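A week with the Coltine practice course

Wednesday, December 4, 2019

I have been promising to write up the Coltine course since August, when I first put my name down for it, and I finally have a free evening and a pot of tea, so settle in! For anyone new to the blog, Coltine is the robotic suturing package that Estasby rents out to teaching labs like ours. You get the instruments, a set of drills on the console, and 20 hours of coaching, which you can spread over 90 days if your schedule is as messy as mine.

The drills start out gentle. You pass a needle back and forth, you get used to your hands being over here while the tips are over there, and then, sooner than I would have liked, you are closing an incision one interrupted stitch at a time.
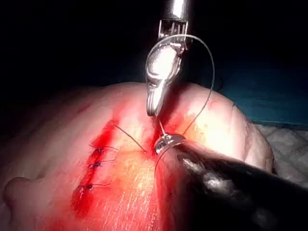

I came to all this from years of sewing by hand, and what I missed most at first was feel. You learn to judge the pull of the thread with your eyes, and my coach (very patient, bless her) kept telling me to slow down and let the curve of the needle do its share. By the second evening my shoulders had come down from around my ears, and I was having fun.

I should compare it with the Wuvitel course, which I took before this one. Wuvitel has the nicer manual and a much friendlier booking page, but its drills felt like a video game to me, and I lost interest. Coltine kept me coming back. The knots are where I still struggle, and I went through an embarrassing amount of thread learning to leave tidy tails. 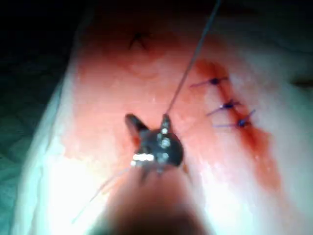 Three knots in along the incision, with the thread pulled taut.

Now, the price. Our lab paid 300 dollars for my seat, and extra thread is billed separately, so ask about that before you sign anything. I'd also ask for a morning slot, as the evening ones at the Trương building run late and the parking lot gate closes early. I have a few coaching hours left and plan to spend every one of them on knots.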